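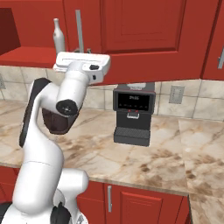 About Flelter

Flelter is a shared workshop in Wevilstead for members who build and program robot arms for household use. We occupy 2292 square feet on the ground floor of the Cruickshank building and have 45 members.

Work starts in simulation. Members model a kitchen, place an arm in it and test reach, joint limits and clearance under the upper cabinets before any motor is powered. Controllers that pass are moved to one of 3 bench arms in the shop.

Our main shared project is Erau, a motion planner for narrow spaces – counters, shelves, cupboard interiors. It was started in April by members who had been writing the same collision checks separately. The code and kitchen models are open to all members.

Bench time is booked in blocks of 30 minutes. New members complete a safety session covering emergency stops, speed limits and wiring. The next one is on 21st September. Tools are provided; bring your own laptop.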